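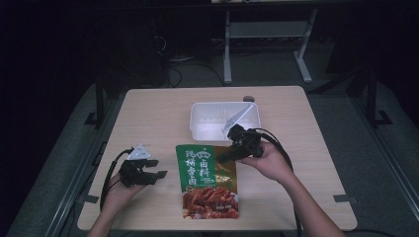 Pond lost its clarity after I moved the waterfall. What have I upset?

Posted in Ponds, Rills and Bogs
August 2021

Tremano

I inherited a garden with what the estate agent called a Japanese pond, meaning a pond with a stone lantern next to it. It holds 2654 litres according to the previous owner, who left me a ring binder of notes and no key to the shed. For three years it was clear enough to count the snails.

In spring I rebuilt the waterfall. It used to come in at the north end, behind a large fern, where you could hear it but never see it. I wanted to see it. So I moved it to the side facing the kitchen window, raised it 90 cm above the water and used the flat stones from the old rockery as a set of steps. I was very pleased with myself for nine days.

Since then the water has been the colour of pea soup. The pump is the same one, the filter is the same one, and there are no fish apart from a single goldfish who came with the house and seems unmoved by any of it. The maple that used to shade the far corner has also had a serious haircut, but that was done in November and the water was fine all winter.

I have tried barley straw, in a net bag, which now floats about looking like a drowned hat. My neighbour says to empty the whole thing and start again. My neighbour says this about most things, including my lawn.

Is it the new waterfall? Do I have to put it back behind the fern?

Ferdinand Sutter

You've changed three things and are blaming the one you can see from the kitchen.

Start with the maple. Of course the water was fine all winter. Algae doesn't do much in January. The corner which used to be in shade is now in full sun from lunchtime onwards, and your pond noticed as soon as the weather warmed up. The tree will fill out again in a couple of years if you can keep the saw away from it. Until then, get something over the surface. A water lily is the usual answer and in that volume one small one will do, two if you like arguments. You are after shade on half the surface by midsummer.

Second, the stones. Rockery stones have spent years sitting in soil, and people tend to give them a quick wipe and declare them clean. If there was compost or feed on them, you have been running water over it all day and delivering the result to your algae. Take the steps apart, scrub each one with a stiff brush and plain water (no soap, think of the goldfish) and rebuild. While you're in there, look for soil washing down from behind. A raised fall needs a liner under it that turns up at both sides. Plenty of them don't have one.

Third, and this one is the waterfall: where does the pump sit? If it's still at the north end, fine. If you moved it along with the fall, you are now sucking water in right beside the place where it comes out, and the rest of the pond is just standing there. Put the pump at the opposite end from the fall. Also check what it delivers at the new height. The figure on the box is for no height at all, which is a funny way to sell a thing meant for waterfalls. Mine came down to 400 litres an hour by the time I'd lifted the outlet to where I wanted it, and my filter was more or less on holiday.

Please don't empty it. You would throw out everything that has settled into a balance in there and fill it from the tap, and tap water often has just what algae likes for breakfast. You'd have three lovely days and then soup again, with a water bill.

On taste, since you didn't ask — a fall you can hear and can't quite see is an old idea and a good one. Whoever put it behind that fern probably meant it. But it's your kitchen window.

Skavstead

UV light. Fit one and forget it. Mine was 145 pounds and the water cleared inside a fortnight.

Barley straw is rubbish.

Ateş

Had much the same after my brother-in-law "improved" my stream. I'd go along with Ferdinand on the pump. I'd be gentler about the straw: it takes weeks to do anything and it has to sit in moving water, so tie it near the fall and leave it alone until it goes black and horrid.

A UV light will clear green water, fair enough, but it needs decent flow through it and a new bulb every so often, and it won't touch blanket weed. If you pull out long green strings when you put your hand in, save your money and wind them round a stick. Very soothing. I do it on Sunday evenings with a glass of something.

One question, is the lantern on the side you took the stones from? Ours started to lean after the rockery went.

Tremano

Pump is forty centimetres from the waterfall. I moved it so the hose would be neater. Will report back once I've scrubbed the steps.

Lantern is leaning, yes. I had thought it was me.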